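How to write a short talk on the week's Torah portion (even if you've never done it)

So you've said yes to giving the d'var Torah. Wonderful! I gave my first one at Murton when I was 41, shaking so hard that my notes rattled, and I've loved doing them ever since. What follows is the method I teach in our November evenings, and it should get you from a blank page to five decent minutes in front of a friendly room.

What you need

A chumash with a translation you can read without wincing, a notebook, and a week if you can get it. One commentary is plenty for a first go. Please don't borrow six. I did, and spent four nights reading and none writing.

Step 1. Read the whole portion, out loud

Yes, all of it, even the lists. Read it once at normal speed and don't stop to look anything up. Reading aloud slows you down just enough to trip over the odd bits, and the odd bits are where talks come from. If it's a long portion, split it across two evenings.

Step 2. Write down what bothers you

Go through again with the notebook and put a line for anything strange, annoying, funny or missing. Why does Noah send a raven first and then a dove? Why does Jacob kiss Rachel at the well and then weep? Why are we told so much about curtains? Leave the answers alone for now. You want a page of questions, scruffy ones included.

Step 3. Pick one question

This is the hard part, and the bit where I nag. Pick one. Sidra Sethi, who came to the class two years running, brought me a first draft with the ladder, the stone pillow, the vow and the whole business of Laban's sheep in it. There were four good talks in there! She kept the stone, and people still mention it to her.

A good question can be said in one breath, and you'd like to know the answer yourself.

Step 4. See what others have said

Now open the commentary. Rashi is the usual place to begin, and he is often bothered by the same word that bothered you, which is a lovely feeling (nine hundred years and you've both stopped at the same spot). Copy out one comment you like and one you disagree with. Note who said it and where, so you can credit them properly when you speak.

Step 5. Find your way in

Start with something from ordinary life that puts the listener beside your question. A row over a parking space will do, or a phone call you put off making. Keep it to three or four sentences. Jailson Paiva once opened a talk on the manna with a tin of peaches at the back of his gran's cupboard, and I can still tell you what he said about enough and too much.

Ask before you tell a story about somebody who'll be in the room.

Step 6. Draft it in this order

Your opening story.
What happens in the portion, in three sentences, for anyone who drifted off during the reading.
Your question.
What one commentator says, and whether it satisfies you.
What you think.
One thing to carry home.

My own talks come out at 692 words, give or take a line, and that fills five minutes at a gentle pace. If you're past 2000, you have written a lecture, so save half of it for next year. My shortest ever was 373 words and got the warmest handshakes of the lot!

Step 7. Read it to one person

Choose someone kind who will also be truthful. Ask them to tell you back what it was about. If they can't, look at your question again before you fiddle with the wording. Mark anywhere you stumbled and swap in an easier word.

Print it large, number the pages and leave wide gaps between paragraphs so your eye can find its place after you look up.

A few things people ask me

Do I need Hebrew? No. If you want to use a Hebrew word, use one, and practise it with somebody who knows it.

Can I disagree with the text? You're in very old company. Abraham argued, Moses argued, and the rabbis hardly stopped for breath.

What if I cry? Pause, have some water, carry on. Leonilde Bragança did, halfway through the death of Sarah, and the room simply waited for her.

Can I give the same talk again? Wait until the portion comes back round, then read it afresh before you decide. I bet you'll have a new question.
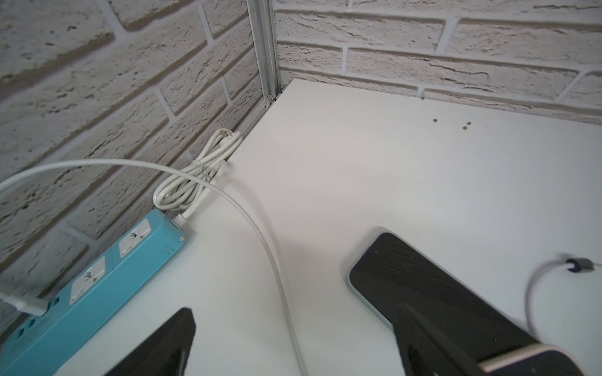 White brick walls and a white tabletop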